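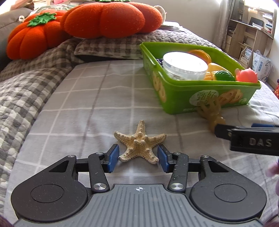 Monday, and the left gripper slipped again. Third session in a row. Writing this fast before I forget the order things went wrong in.

The setup hasn't changed. Two hand-held grippers, bed as the work surface, green box of toys, pick a thing up, put it in the box, start over. I'd planned 40 picks before lunch. Got to 15.

Pick 6 was the first bad one. Squeezed the trigger, the fingers closed, then the left finger kept creeping in after I'd stopped squeezing. Just a bit. With a plush toy you'd never notice. With a dried starfish you notice, because there's a little crunch and your stomach drops. No arm came off, thank goodness, but there was grit on the sheet and I had to go get the lint roller.

So I did the thing you're not supposed to do and carried on. Picks 7 to 14 fine. Pick 15, same creep, and this time it didn't want to open either. Had to work it loose with my thumb. Which is how I got pinched. Blood blister, nothing worse, but my thumb was in there with the thing still live and that's on me.
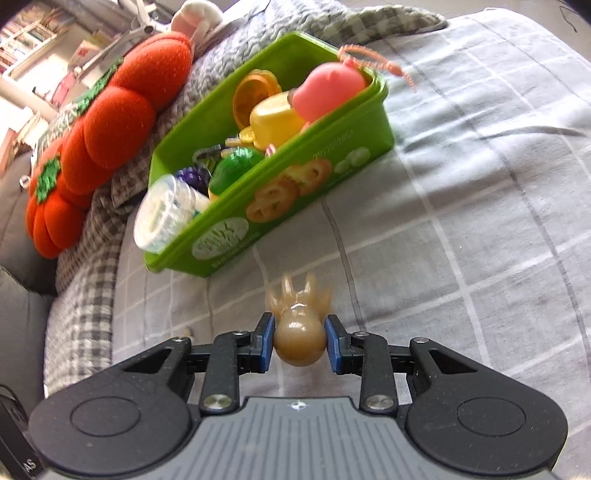
The soft stuff hides it, is the trouble. Rubbery toys squash and spring back and the log looks normal. Went through the old logs after and found the same creep in 122, from the Tremau batch back in April, and I'd marked that one good. Ugh.

Sent it all to Emrys Bowen at Orkano. He thinks it's a pivot screw backing out and the linkage binding when it closes at an angle. Could be. He wants me to check both sides with the power off (he typed OFF in caps, fair enough) and not use threadlocker untill he's seen it.

New rule for me: one creep, stop, unplug, then fingers. Spare linkage is coming from the Tikisville shop, no idea when. Starfish is back on the shelf for now.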